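An afternoon at the Kvam open day

22 April 2023
Posted by the editor, Shop Floor Notes

I've been promising myself a trip out to Kvam for ages, and when the open day finally came round I booked the afternoon off, packed a sandwich and drove the 40 minutes out past the rail yards. If you've only ever seen robots behind a big yellow fence (that's been most of my working life!) it's a bit of a shock to walk into a workshop where the arms share a room with people, the kettle and somebody's lunch.

Sign-in took longer than I expected, and I was glad of it. You get a one-page sheet of house rules, you read it standing up, and then the person at the desk asks you two questions from it before you get a visitor tag. I got one wrong. I'd said the stop button was for staff only, and no, anyone in the room can hit it, visitors included, and you won't be told off for it even if nothing was the matter. I wish we'd had that rule at my old plant, where people used to stand there wondering whether they were allowed.

We went round in groups of 12, first past the big Fotell cell, which is fenced and interlocked and looks just like the ones I know, and then through to the tabletop stations, which is what I'd really come for.
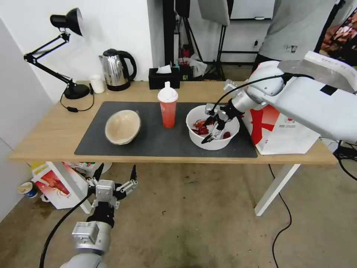 My pet subject is housekeeping rules, and I bored our guide silly about them. At Kvam the written rule covers what's allowed on a bench while the arms are live, and it sorts things into task items and room items. Task items go on the mat or within the arms' reach and are named on the job sheet. Room items are everything else, and they're meant to live somewhere else. It's a good rule and a hard one to keep, as anybody who has ever shared a workbench will know. On the table I spent longest at, one gripper was down in a white bowl of dark red bits, with a red cup and a tipped-over woven-looking bowl on the mat beside it, and along the back of the same table stood a desk lamp with its cord looping down onto the top, an electric kettle and a box of tissues. I asked how you'd class the kettle. The answer was that it depends on the job sheet, so if the kettle's written down it's a task item, and if it isn't, it goes before the next run. Fair enough, but I'd want a line in there about cords as well, with or without a job sheet.

The other thing I liked was the speed rule. With a person inside the taped line the arms are held to the slow setting, and changing that takes two people, one at the controls and one watching the table. Our guide said the second person isn't allowed to be holding anything, not even a clipboard. They borrowed the idea from a sister shop in Clelberg and it took them until July to get everyone doing it without being reminded.

A few grumbles. The rules sheet is in tiny print and I'd left my good glasses in the car. There was no mention of floor cables anywhere on it, and I'm a terror for floor cables (I've gone over two in my time, one of them in front of a customer). And the Zoltar demo, which is their sorting line and the thing the kids were all hanging out for, was down for a guard check, so we got a talk in its place. The talk ran 30 minutes and could have been half that, although I did get a decent biscuit out of it.

I came home with a copy of the bench rule and I've already stuck it up over my own bench in the garage, where the only moving machinery is a drill press. My cup of tea has been reclassified as a room item. If you'd like a copy, drop me a line and I'll post you one, enlarged!

Recent posts
Taped lines and painted lines: which last longer?
Reading a lockout tag properly
What I keep in my visitor bag
Gloves near moving parts, again

Contact | Copyright Shop Floor Notes | Back to top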